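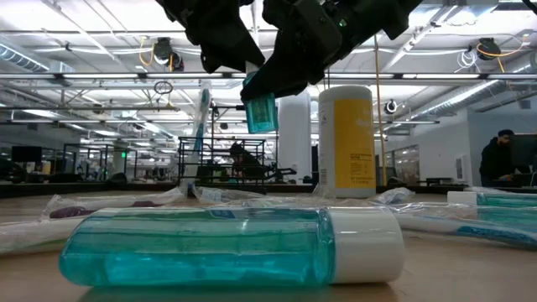
2 November 2018

So the Levier picking line over at Tarnham is switched off again, and this time it sounds like it may stay that way for a bit. I've been following this one since June, when the first units went in (I live close enough to bike over, which helps), and I had a long chat with the crew there yesterday. Short version: a gripper let go of something it should have held, then didn't know it had let go, and then kept moving. Nobody was hurt!

The job itself couldn't be more ordinary. It's drugstore stuff — mouthwash, packaged toothbrushes, that kind of thing — picked off a table and packed into kits for Timora, who sell them to hotels and gyms. You'd think a bottle of mouthwash would be the easy part, but the crew told me they dread it. A big full bottle lying on its side is heavy, the liquid moves around inside, and the clear plastic gives the cameras fits. Toothbrushes are their own headache, what with all that crinkly shiny wrapper.

What happened, as it was told to me, is that the arm on station 9 picked up a full bottle, lifted it to shoulder height and swung toward the packing side. Halfway over, the bottle slid out. Normally the fingers close on nothing, the controller notices, and everything stops. On this run the fingers had already jammed on a bit of torn wrapper, so as far as the software could tell there was still something in its hand. It carried on and placed a bottle that wasn't there, went back for the next one, and dropped that too. By the time someone hit the stop button there was mouthwash all over the floor, and a worker had slipped while reaching for the button. She caught herself on a rack and was back at work the same afternoon, I'm told, but you can see why people are annoyed.

The annoying bit for me is that the log had been hinting at this for weeks. The crew pulled the records and found 1,332 grips marked "uncertain" since the last service, and 12 of those were on the very same station the morning of the drop. The system flags them in yellow and then goes right on working. I asked if anyone gets a message when that happens and the answer was no, you have to go look for it.

Rattanakul, the outfit that looks after the arms, has now sent out a notice to its other customers. They want the grip force check switched to its strict setting, which slows each pick down quite a lot (the crew guessed around 40 percent, and they were not smiling about it), and they want the finger pads wiped clean at every shift change. There's also a new rule that bottles can't be lifted over the walkway side at all. I would have loved to see that one from day one, but okay!

Timora says its kits are being packed by hand for now and that orders will go out a little late. Tarnham wouldn't give me a restart date. They're waiting on a software update and a set of new finger pads, and the pads are stuck in shipping. I'll head back over once they arrive and post whatever I find out.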